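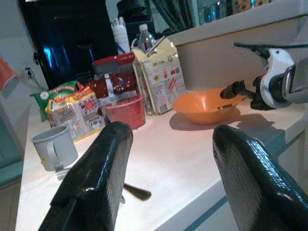
Between the fingers, one brown spoon. The orange bowl is on the right, near the second arm.

I promised some time ago to write how we planned the money for the kitchen bench, and I was postponing it because my tables were not in good order. In July I finally put them in one file, so now I can share what we bought, what we should have bought earlier, and what we could have left in the shop.

Our group in Grastville is small and the budget comes once a year. When we asked for two arms, the whole discussion was about the arms. The price of the arms is large and easy to see on the quotation. The rest is many small lines, and I had put them together in one line called "accessories". Please do not do this. I had written 325 pounds there, and the money was finished before the second arm was even mounted.

The first thing I forgot was the finger pads. The ones we use are black, with a fine texture on the inner side, and we treat them as a consumable, like printer ink. A set from Ostetti costs less than a set from Rao, but the delivery from Ostetti was four weeks and in that time we had no spare. Now I order four sets at once, at the beginning of the budget year, and I write the date of opening on each bag. If your supplier offers a discount for a larger order, ask also if the pads can be stored for a long time. Mine answered this question only after the second e-mail.

The second thing was cables. A wrist needs a cable that can make a generous loop over the top and still not pull when the arm reaches the far side of the counter. The cable in the box was too short for our layout. The longer one was not expensive, but it came from another country and the customs paper took me a full morning.

Then there is the question of a wrist camera. I wanted to save money and buy only one for the two arms, moving it from one to the other. My colleagues were against it, and they were right. Each time the camera is moved you must calibrate again, and this is also a cost, even if it is not written in any quotation.

For the objects on the counter I had kept 250 pounds, and this was far too much. A plastic mug, an orange bowl, a packet of noodles, a bottle of water - these are things from the supermarket in Ferndale, and most of the money stayed unused. I was allowed to move it to the pads. Check with your finance office before you need to do this, as ours has a form for it and the form has a deadline.

For next year my list has separate lines: arms and service contract, pads, cables, cameras, mounting parts, objects, and a reserve of roughly a tenth of the total. I do not know yet if the reserve will be accepted. Last time it was the first line they removed - so I have now written next to it the customs cost and the second cable, with the invoices attached.

I still have no good price for the service contract. Rao wants to sell it for three years and our budget does not permit that. If you have managed to get it for one year only, please write to me in the comments.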